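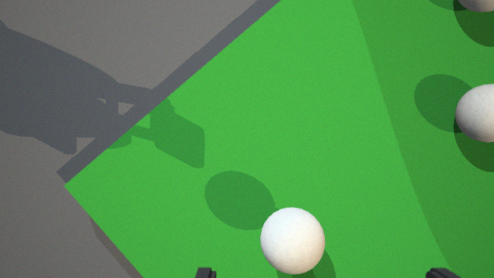 I want to say something kind about trade talks, which puts me in a small club.

For 2 years now the delegations from Zhuravel and Kisia have been meeting over the border crossing at Prallport, and most of what gets written about them is a groan. The talks are slow. The text is long. The last draft ran to 135 pages with a fisheries annex that my neighbor Ryan Inskip, a man who reads tide tables for fun, gave up on after an evening. All true! And I still think it's the best thing either government has done since I started paying attention.

Look at what is in there. Under the draft, a truck carrying fresh produce gets one inspection, on one side, and the other side accepts the stamp. If you have never sat in the line at Prallport in August with a load of tomatoes behind you, that may sound like small potatoes. Boonsong Saengthong has sat in it plenty. He drives for Kukomex, and he told me he once spent so long between the two booths that he finished a paperback and started it over. There are 3,000 people in this region who cross for work, and every one of them has a version of that story.

The critics have a point about sovereignty and I don't want to wave it off. Taras Nazarenko argued in these pages that accepting another country's stamp means trusting another country's inspectors, and that we get no vote on who they are. Fair enough. But article 105 lets either side pull out of the shared inspection with notice, and it sets up a joint panel to hear complaints before anyone gets that far. I've read it three times now and I like it more each time. It's plain, it's short (the only short thing in the whole draft), and a produce seller could use it without hiring a lawyer.

What really won me over was the public session last month. Vitalii Maksymiv, leading for our side, took questions until almost eleven at night. Somebody asked about beekeeping permits and he knew the answer! His counterpart, Hryhorii Nechyporuk, disagreed with him twice in front of everybody, politely, and then the two of them worked out a change to the wording on seed imports while the rest of us sat there and listened. When did you last see a government fix a sentence in public?

So yes, I'd like the parliament to pass it, and I'd like the members who are wavering to come out to the crossing before they vote. Come at six in the morning, when the line is already back past the gas station. Bring coffee and talk to the drivers. Then read article 105, and if you still want to vote no, at least tell us what you'd put in its place.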